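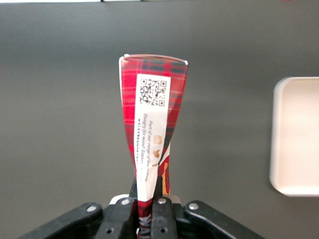 # Key person cover for a two-owner snack business, worth it or not?

**tirklow_pantry** wrote:

Hi everyone, long-time reader and finally brave enough to post! My sister-in-law and I own a small snack wholesale business (we buy shortbread, crackers, nuts and that sort of thing by the pallet and sell to coffee shops, gift stores and a couple of hotel minibars). It's just the two of us as owners, plus three people in the warehouse who we'd be lost without.

Our renewal is coming up and the agent has suggested we add key person life insurance on both owners, with the business as the beneficiary. I'd never heard the term until Monday. The way he explained it, if one of us died, the company would get a lump sum to keep the lights on while the other one worked out what to do. The quote came back at $1,925 a year for the pair of us, which is not going to sink us, but it's the same money as a decent used pallet jack and I keep going back and forth.

We already have a business owner's policy with Fesstead (property, liability, some business interruption), and we each have our own term life at home. So my question is really whether this is doing something those don't already do, or whether I'm being sold a third umbrella. Would love to hear from people who have it, or who looked at it and passed.

---

**bakeshop_marlene_st** wrote:

Welcome! Good question and I'm glad you asked it before signing instead of after, the way I do most things.

It does something different from both of the policies you have. Your home life insurance pays your family, and it should stay that way, please don't ever count on your family handing that money to the business. The interruption part of your owner's policy is normally tied to physical damage, so a fire or a burst pipe that shuts you down. A person dying doesn't set it off. Read your own wording of course, but I'd be surprised if it did.

We carry key person on me and on our head baker, and I sleep better for it. The bank liked it too when we went in for the oven loan.

---

**grumpyledger** wrote:

I'm going to be the wet blanket here, and I say this with affection because wholesale people are my favorite clients.

Before you spend a dime on key person, do you have a buy-sell agreement? Two owners, no agreement, one dies, and now the survivor is in business with the estate. Could be your brother, could be the kids, could be somebody's executor who wants everything sold by December. A check to the company doesn't fix that. I'd take the same budget and put it toward getting the agreement drawn up and funded, and only then look at key person if there's anything left over.

I've seen the other order and it was a mess that went on for 2 years.

---

**tirklow_pantry** wrote:

Oh dear. No, we do not have a buy-sell agreement. We have an operating agreement that we printed out at the kitchen table when we set up, and I would have to go and look for it. I have a feeling it's in the same box as the Christmas lights.

Thank you both, this is already more than I got from the phone call! Is a buy-sell something the insurance agent does or is that a lawyer?

---

**grumpyledger** wrote:

Lawyer writes it, agent sells you the policies that pay for it, and your accountant should get a look at how it's set up before anyone signs. Who owns the policy and who gets paid changes the tax side quite a bit, and I'm not going to guess at yours from a forum post.

---

**kuruc_freight** wrote:

I don't agree with the "only then" part, sorry ledger. We run a little trucking outfit, also two owners, and we did key person first on purpose. The buy-sell took us forever because my partner and I could not agree on how to value the company (he thinks it's worth a fortune, bless him). If we'd waited for that to be finished we'd have had nothing at all in place the whole time.

Key person was a short application and a nurse visit each. Done. The agreement came later and I'm glad we have it now, but I wouldn't hold up one for the other. They're fixing two different problems and both of them are real.

One thing I'd ask OP is what goes wrong first if your sister-in-law isn't there next week? For us it was that all the customer relationships were in one person's head. That's what the money was meant to cover, hiring somebody experienced in a hurry and riding out the accounts we'd lose.

---

**tirklow_pantry** wrote:

That's such a good way to put it, and a slightly uncomfortable one. She does all the buying. Every supplier knows her voice, she knows who will give us an extra month to pay and who won't, and I honestly couldn't tell you who half of them are. I do the selling and the books. So I think we'd both be in trouble without the other, just different trouble.

---

**bakeshop_marlene_st** wrote:

Then write it down, hon! That part's free. My husband made me do a binder (suppliers, passwords, how the mixer likes to be talked to) and it took a few evenings with a pot of tea. I'd do that this week whatever you decide about the insurance.

---

**grumpyledger** wrote:

The binder is the best advice in this thread, including mine.

And kuruc, fair enough. If the lawyer is going to drag on, having something in force meanwhile makes sense. I'd still want OP to call the lawyer first, even if the policy gets there sooner.

---

**stisik_and_daughter** wrote:

Jumping in with a small practical thing from the insurance buying side. Ask whether that quote is level term, and for how long. Ours looked lovely until I saw it went up every year after the third. Also ask if they'll let you use one for buy-sell later by changing the owner and beneficiary, some will and some make you start over with new health questions.

And don't forget your employees need to consent in writing if you ever want to cover one of them. Owners too, as it was explained to us. Our agent had the form but we had to ask for it, and it has to be signed before the policy is issued.

---

**tirklow_pantry** wrote:

Didn't know any of that, thank you! I've written the questions on the back of the quote. We've got a call in to the lawyer who did our warehouse lease, and I found the operating agreement (it was with the lights). It's four pages and one of them is upside down. It says nothing at all about what happens if one of us dies.

I'm leaning toward taking the key person cover if it's level, and getting the agreement going at the same time. My sister-in-law thinks we should halve the amount and see how the agreement comes out. Will come back and tell you who won.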